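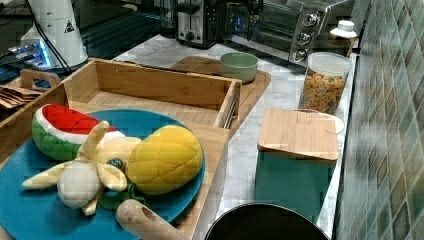

Plush fruit on the blue plate, kitchen counter, training room.

From: Gudrun Sandberg
To: floor-and-office list
Subject: Re: Counter trials and the spring rota

Muthoni, thanks for writing it all up. I've read it twice and I still have the same problem I had in the break room, so I'm putting it on the list where the evening people can see it too.

Muthoni Waweru wrote:

> Hi all,
>
> Short update on the Jastov trials. From March the arms will do table resets in the training kitchen for the whole afternoon block, not only the last hour. For now they stay on the soft items (watermelon, banana, the yellow one) going between plate and tray. Crockery comes later.
>
> What this means for you: the four afternoon reset shifts turn into monitoring shifts. Same pay grade. You watch, you press stop if needed, you fill in the log after each run. Wafula is doing the training and it takes one morning.
>
> The Curnia people tell us resets are the part of the job most of you like least, so I hope this comes as good news. Questions to me or to the list.
>
> Muthoni

Who told Curnia that? I've been on resets for three years and I don't remember being asked. I like resets fine. You're on your feet, you talk to whoever is on the sink, and the afternoon goes. What I like least is the log, and now I get a whole shift of it.

I did two of the monitoring shifts as a tryout, so I'm not guessing. On the first one I filled in 37 log entries. Each wants a start time, an end time, a result, and a sentence in the comment box, and it won't save if the comment is blank. By the end I was writing "fine" and then "fine again." Wafula told me those get thrown out because they're no use to the people reading them. So either someone needs a real sentence from me every few minutes or they don't, and I'd like to know which before I sign up for a season of it.

Then there's the matter of what counts as a reset. Look at the counter. There's a big bamboo tray, the plate with the toys on it, a cutting board with a little green bowl on top, the green box with the lid, cereal, a toaster and a toaster oven behind. A person resetting that kitchen wipes the marble, shuts the lid properly, checks the cereal is closed and notices if the napkins are low. The trial moves a stuffed banana. I have nothing against the banana, but if the shift sheet says "reset" and the banana is what gets done, the rest of it lands on someone, and I think it lands on Emmanuel, who comes in at 5 and already has the front to do. He stayed late both times I was monitoring. It wasn't in the log, as there's no box for it.

I asked about this and was told the arms will "grow into" the other tasks. Maybe they will. We heard the same thing with Barasa and the label printer, and I still do labels by hand for anything with a curved side – most of what we stock. I'd be happier if the hours moved over when the work did, one task at a time, instead of all at once on the strength of soft fruit.

The pay grade line needs a second look as well. Same grade, yes. But resets carry the standing allowance and monitoring doesn't, because you get a chair. Marama worked hers out and it's 19 dollars a week. That isn't a fortune but it should have been in the message.

I'm not asking for the trials to stop. Some of it is interesting, and Wafula is good at explaining it. I'm asking for these before the new rota goes up:

- one reset shift each afternoon kept as a reset shift, with a person doing the whole counter
- a log comment only when something goes wrong
- the allowance question answered in writing
- Emmanuel's extra time written down somewhere and paid

Also, when I press stop, who decides it starts again? On my second shift it was me, then it was a call to Jindirum, then it was me again. I don't mind either way but I don't want to find out during a run.

If anyone else has done a tryout shift and liked it, please say so. I may just be bad at sitting down. I'm in from noon if you'd sooner talk than type.

Gudrun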